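Fledness moves small-parts packing to paper-lined tables

Fledness, the mail-order supplier of craft and cleaning sundries, has changed the way it packs small foam and felt goods at its Cairns workroom. The new layout went into use in August and covers the Sarka line, which includes foam blocks, felt pucks and assorted pads sold singly or in boxed sets.

Under the old arrangement, goods were tipped into shallow trays and sorted by hand on a bare bench. Foam picks up dust and grit easily, and light colors show it. Returns marked "soiled on arrival" had become the largest single category for the line, ahead of wrong color and wrong count.

The revised method uses a light wooden table with a length of white paper laid over the working area. The open box stands on the paper, and each piece goes in from above. Paper is replaced at the start of every shift, and again whenever the packer changes from a dark product to a pale one. Offcuts and crumbs are folded into the old sheet and thrown out with it.

"Most of the marks came off the bench," said Mbali Le Roux, who runs the workroom. "We wiped it down twice a day and it made little difference. With paper you see the dirt before the foam does."

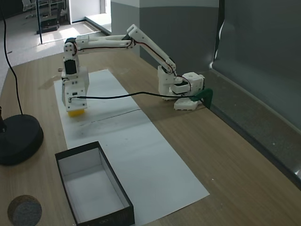 Boxes for the line have also been changed. The previous carton was plain brown inside and out. Its replacement, supplied by Plindia, has black outer walls and a white interior, so a stray thread or crumb on the bottom can be spotted before the first piece goes in. Packers check the inside of each box under the table lamp and set aside any with scuffs.

Foam is packed first and felt last. Felt pucks shed fibers when rubbed against a cut foam edge, and the company now keeps the two apart with a folded sheet of tissue. Blocks are set in without being compressed. Le Roux said compressed foam could take a day or more to recover its shape, and customers tended to report it as a defect.

The workroom handles some 70 boxes of the line per shift, a figure the company expects to hold through the end of the year. Packing is slightly slower than before - the paper change takes 5 minutes - but fewer boxes are opened again for inspection.

Fledness plans to extend the layout to its sponge range once the remaining brown cartons are used up. Pads sold in sealed bags will stay on the old benches. Orders already placed will ship in whichever carton is in stock, and product codes are unchanged. Customers who received soiled pieces from earlier batches can request replacements through the usual returns form.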